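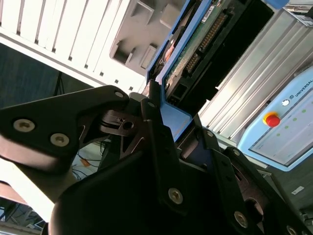 Hello all, and thanks Irja for getting the lowrider question going again, as I've been meaning to write up my front rack since we got back from the coast. I did the whole loop with the bags low on the fork this time, 1,137 km by my computer, and I'm a convert. The bike feels heavy for the first morning and then you stop noticing. My one bit of advice before anything else is to sort out your fixings at home. What I like now is a countersunk hex screw, with the head sitting down flush so there's nothing for a strap to catch on. My old rack had big domed bolts and they chewed a hole in the back of a perfectly good pannier.

On 3/5/24 Irja Karppinen wrote:

> I am thinking of moving my load forward for the summer tour. At present
> I have everything on the back and the front wheel wanders on the climbs,
> especially on gravel. Has anyone used the Clikis rack with a steel fork?
> Also, do you put the food in front or the clothes? And is it a nuisance
> on the train? We will be starting from Illen again and I remember the
> steps there very well.

Right, in order.

I haven't had the Clikis on my own bike, but I borrowed one for a weekend two summers ago and it was fine on steel. It's a bit wide. If you have narrow bars you'll notice the bags sticking out when you squeeze between bollards (I did, twice, and the second time I had to pick up all the oranges). Mine came from Huttunen and is plainer and a little heavier. I don't think there's much in it.

Food in front, definitely! It's the heaviest stuff and it's also what you want to get at during the day. I put stove and pans front left, food front right, and swap the water bottle about until the steering feels even. Clothes and sleeping bag go on the back where they weigh next to nothing. The tent goes across the top. My wandering on climbs stopped straight away, though I'd also pumped the front tyre up properly for once, so don't give the rack all the credit.

Trains, well. Four bags is four bags. I clip two together with a luggage strap and carry them over one shoulder, then go back for the bike. The steps at Illen are horrible and I know no way round them except arriving early. There was a ramp of sorts by the goods yard, if that's still open?

One more thing – take the bags off before you adjust anything. I tried to nip up a screw at the roadside with the front fully loaded, the bars swung round and the whole lot went into a ditch with me underneath.

Which way are you going after the ferry this year? If it's inland I have notes on the campsites, including one to avoid.

Cheers
Bram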